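Werkstattbuch Requisite / Kostüm, März

Prurnon hat gegen Mittag gemeldet, dass das Gerücht über eine Neubesetzung der Hauptrolle in »Fenia« nicht stimmt. Die Agentur hat es schriftlich dementiert. Für uns heißt das: Alle Maße bleiben gültig, nichts wird neu zugeschnitten. Die Meldung stand am Vormittag auf zwei Portalen, eines hat sie inzwischen gelöscht.

Bestand nach Inventur: 909 Teile, davon 97 noch ohne Etikett. Liste liegt im Ordner »Fenia«, zweites Regal links. Bitte keine Nummern doppelt vergeben, bei den Gürteln ist das schon passiert. 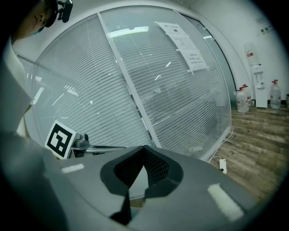

Offen bis zum Drehstart

- Mantel für die Ballszene: Futter an der linken Schulter nachnähen. Zweitexemplar fehlt weiter, Jolari liefert angeblich nächste Woche.
- Perücken von Yaman: zwei Stück zurückgeschickt, Farbton zu rötlich. Ersatz ist zugesagt, Termin keiner.
- Pressefotos erst nach Freigabe durch Prurnon. Anfragen von Redaktionen nicht selbst beantworten, auch nicht zur Besetzung.
- Kleber für die Kronen ist fast leer. Den alten nachbestellen, der neue wird auf Messing gelblich.

16:40 Nachtrag: Jolari hat angerufen, der Stoff für den Mantel liegt beim Zoll. Morgen früh nochmal nachfragen.

2 Kommentare · 2 Mal geteilt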